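Kerine House Pack for Classroom and Club Robotics
Sold by Tekex. Download, with a printed quick start card in the box if you order the club edition.

Hi, and thanks for stopping by! I put the Kerine House Pack together for the after-school robotics club I coach, and then other coaches kept asking for it, so now it has its own page in the Tekex shop. It's a simulated house that your students can send a virtual robot through. No batteries to charge, no wheels falling off in the hallway, and everyone gets a turn.

The pack runs inside the Follivov simulator (you need the student or club version, the free viewer won't do it). You load the house, drop in a robot, and write code to get it from one room to another. That's the whole idea, and my kids have been chewing on it since May.

What the rooms are like

I wanted every room to feel different, so a student looking at the robot's view can say right away where they've ended up. The walls and floors do most of that work. Walk a beginner through it once and they start using the colors as landmarks all on their own, which made me really happy the first time I heard it! One room has white brick walls and a blue-gray floor, and the floor changes to a reddish brown when you go through the doorway.

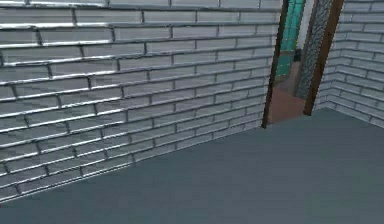
Floor color is where I'd start with a new group. Have them write a program that stops the robot when the color under it changes, then one that stops and backs up, then one that goes through and turns left. It sounds easy. My group needed two full meetings for the backing up part (they kept reversing straight into the doorframe) and by the end they were arguing about sensor thresholds like old pros.

The walls are more of a second-month thing. Strong repeating patterns can be rough on simple edge detection, and brick gives you a whole lot of edges. If your students are using the camera blocks, tell them to try blurring first. If they're on text code, the sample folder has a short script with comments I wrote for seventh graders, so please don't laugh at it.

Doors, and the bathroom

Doors take up more of our club time than anything else. A plank door seen from close up can take over most of what the robot has to look at, and then the student has to decide: back off, turn, or trust the map? I like that question a lot. The handle is black against light wood, so it makes a nice first target for anyone learning to pick out a dark shape. Past the door you get stone walls, a white pedestal sink and something very like a toilet brush in its holder, and yes, the brush gets a laugh out of every new member. 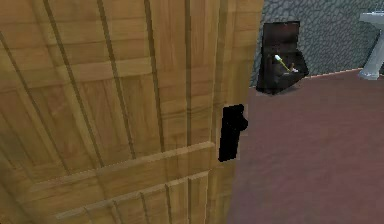 What you get

The house file for Follivov
Starter code in blocks and in text
18 activity sheets, from "drive to the doorway" up to "find the sink"
A coach guide with my own notes, typos and all
A score sheet for running a small in-house contest

The score sheet uses the Dimitriou rules, which is just what our club calls them. Each team starts with 400 points and loses some for bumps and for time. Teams that finish the route without touching a wall get a bonus, and you can change the numbers if your group is younger.

What you need

A laptop or desktop with some 40 gigabytes free, counting the simulator itself. School Chromebooks won't run it, sorry. I get that question all the time and I wish I had a better answer. Older graphics cards are fine if you turn the reflections down in the settings menu, and the brick will look flatter but the activities still work.

Licenses

One club license covers every computer your group uses, at school and at home. The price is the same for schools, libraries and scout troops. If you're running a bigger event, the event license goes up to 2000 student accounts, and you can order it from the same menu at the top of the page.

Updates

Last update: 16 Dec 2020. I fixed the spawn point that sometimes put the robot halfway into a wall, and sheet 7 now matches the block names in the newer Follivov version. If you bought the pack before that, just download it again from your Tekex account, and save your students' code to another folder first so it doesn't get overwritten.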